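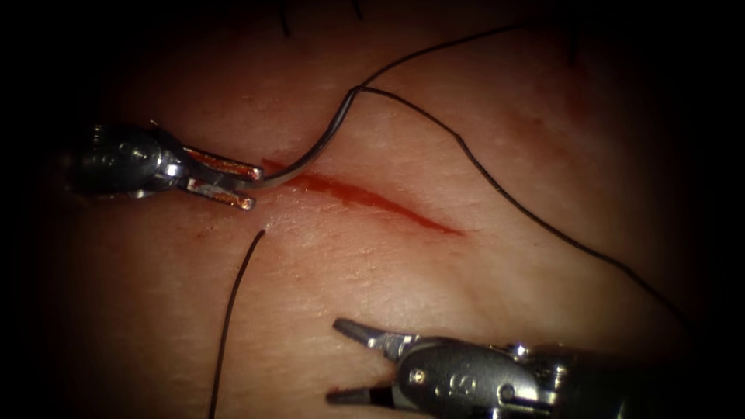 Utton Shared Workshop
Press release, November 2018
For immediate use

Two-arm stitching rig at Utton can tie a knot, sometimes. Members unconvinced it is worth the bother

Members of the Utton Shared Workshop have put together a pair of robot arms that can be driven by hand from the next bench to stitch a cut in a practice skin pad. The build is called Thambiah. It is on its second set of controls and has cost £1369 so far, a sum which leaves out everyone's time and a good deal of borrowed wire.

We are announcing it now after a short item in the September Gundstead newsletter described it as a "robot surgeon". It is a hobby build. It has no medical approval, we have not applied for any, and we don't expect it to go near a patient or a pet.

The rig copies the hand movements of whoever sits at the controls. It decides nothing for itself. The arms carry second-hand surgical instruments with small jaws at the end, and the work so far has been on pads of synthetic skin. The person driving holds a curved needle in one set of jaws, pushes it through one side of the cut, takes it up again and pulls the black thread after it. Tying off comes next, and tying off is where most of the swearing is done.

Duangjai Boonchu, who rebuilt the drive boxes, remains hard to impress. "I can sew up a pad with my own two hands in a fraction of the time," she said. "What we have made is a very slow and very expensive way of doing needlework. I think it is a good build. I would like people to stop telling me it is the future."

The log covers 142 attempted stitches. We have kept it because members' memories of how well an evening went tend to improve on the way home. A stitch goes down as good if the knot holds when the pad is bent, and the driver doesn't get to mark their own. By that measure fewer than half passed. The usual faults are a dropped needle, a thread pulled straight through, and a knot that looks fine until somebody moves the pad.

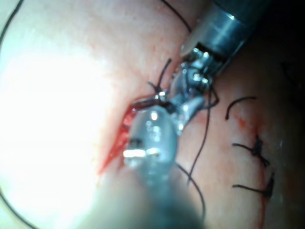 Why is tying the knot harder than placing the needle?

The needle is stiff and goes where the jaws point it. Thread goes slack, catches on things and slips behind whichever tool is nearest, and the driver has to follow it on a screen with no feel for how hard the arms are pulling. Both tools also have to work in the same small space, and ours still knock together.

We have been asked whether the arms could be left to stitch on their own. One member has written a routine that makes a single pass of the needle from a fixed starting point. It works if the pad is pinned down in just the right spot and nobody leans on the table. We would not call that automation, and we would ask editors not to either. Repeating a movement is easy enough. Noticing that the thread has caught, and doing something sensible, is a different job and we haven't started on it.

There is also the matter of claims made for kits of this sort in general. Members have watched plenty of clips online of home-built arms doing delicate work, and very few say how many tries were thrown away first. Anyone coming to see ours will see the failed ones as well.
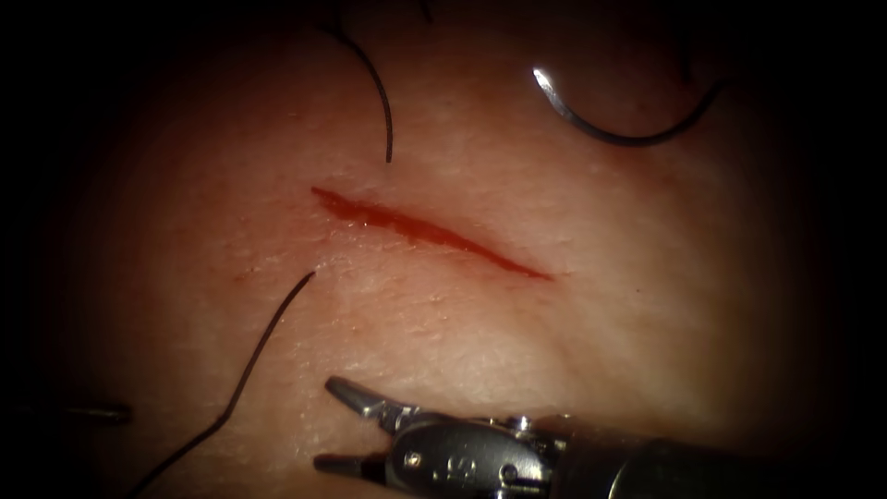
What would it cost someone to build one at home?

More than they expect. Our £1369 relied on used instruments, a lathe we already had and a cupboard of spare motors. The drive boxes alone took £250 of that, and two of the early ones had to be scrapped. Buying everything new would cost a lot more, and we haven't priced it.

The drawings will be free to anyone who asks, once they match what is on the bench. At present they don't. The cable runs were changed in September and the parts list still shows the old pulleys. We would rather hold them back than have someone in a garage cut metal to the wrong size.

Next on the list is the slack in the left wrist, which has been blamed for nearly everything. Ms Boonchu suspects the drivers. To settle it, the same people will repeat the same stitches before and after the wrist is rebuilt, and the figures will be pinned up whichever way they fall.

Thambiah can be seen working, or being mended, at the Utton Shared Workshop, Ellham Road. Please ring the bell twice as the compressor is loud.

Ends

Notes to editors

Thambiah is the name of the build only. There is no company and nothing is for sale.

Please do not use the words "surgeon", "operation" or "breakthrough".

Duangjai Boonchu is available for interview in the evenings. She has asked not to be photographed holding a scalpel.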